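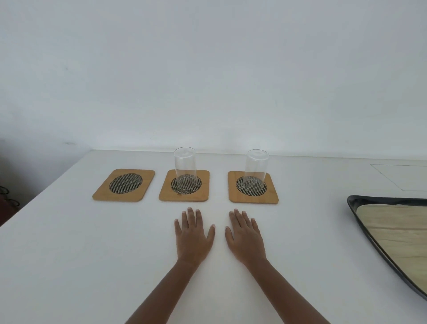 Square wooden boards with dark mesh centres, in a row on a white table.

Search this site Enter keywords Go

Boonyarit Games to publish Sumora, a collection of folklore adventures for the Nurnell role-playing game

FOR IMMEDIATE RELEASE
25/11/2019

Boonyarit Games is pleased to announce the publication of Sumora: Tales of the Lower River, a hardcover collection of adventures for its fantasy role-playing game Nurnell. The book will go on sale through hobby stores and the publisher's own website in February.

Sumora contains 16 adventures, each of which begins with a short folk tale told in the voice of someone who lives in the setting. The tale is meant to be read aloud at the table before play starts. The adventure that follows takes up the same places and characters some years later, when the ferry has been moved, the old bride has become a grandmother, or the debt to the river spirit has fallen due. Players who listened closely to the tale will find that parts of it are wrong, and that the people of the district do not agree on which parts.

The collection was written by Surachet Rungrueang and Rungnapa Sukprasert, with maps by Pongsak Chaiyaporn. It is the first Nurnell title to be set entirely outside the walled cities described in the core rulebook. The Lower River is a country of flood plains, stilt villages and half-drowned shrines, and most journeys in the book are made by boat. A new chapter of rules covers river travel, including currents, cargo, night passages and the proper way to greet another vessel. Groups that prefer to keep their existing travel rules may leave the chapter out without affecting the adventures.

"We wanted the tale and the game to argue with each other," Rungrueang said. "In the story the fisherman cuts off the serpent's head and that is the end of the matter. In the adventure his grandchildren still have the head in a jar, and it has opinions about who should be allowed to marry."

The adventures are suited to characters from beginning to middle levels of experience. Most can be finished in a single evening. Two of the longer pieces, The Bell Under the Weir and Nine Days' Rice, will take three or four sessions, and may be joined together by a game master who wishes to run them as one campaign. The book also introduces 10 new creatures, among them the lantern carp, the toll widow and the mud choir. Full statistics are given for each, along with notes on what the creature wants and what it will accept in place of a fight.

Playtesting was carried out over two seasons by home groups and at library game days. Several adventures were changed a great deal as a result. The Ferryman's Second Daughter, which in its first draft ended with a battle on a sandbar, now ends with a trial, and the players are asked to choose which of them will speak for the accused.

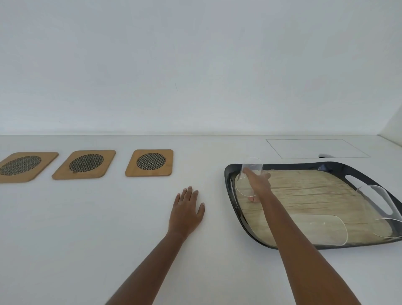

Yupin Thepsuriya said the trial had divided her own group, two of whom had voted to convict the ferryman before hearing a word in his defence. She added that the tale at the head of the adventure was short enough to hold the attention of younger players, and that she would have liked a longer list of names for villagers and boats. That list has since been expanded and appears as an appendix.

The finished book runs to 227 pages, with a colour map of the Lower River on the endpapers - a larger version of the same map will be sold separately. Printing and binding will be handled by Grosska. The first print run is set at 2000 copies. A digital edition will be released on the same day as the hardcover, and customers who order the hardcover from the publisher's website will receive the digital edition at no extra charge.

A free preview containing one complete tale and adventure, The Heron Who Kept Accounts, is available for download now. It includes six ready-made characters and a summary of the rules, and may be played without owning the Nurnell core rulebook. Stores wishing to run the preview as an in-store event may ask for a printed copy while supplies last.

About Boonyarit Games

Boonyarit Games publishes tabletop role-playing games and supplements, including the Nurnell line. The company works with writers and artists who have an interest in folklore, legend and oral storytelling.

Media enquiries, review copies and interview requests should be directed to Jirayu Wongsuwan, Boonyarit Games.

Share this release
14 shares 3 comments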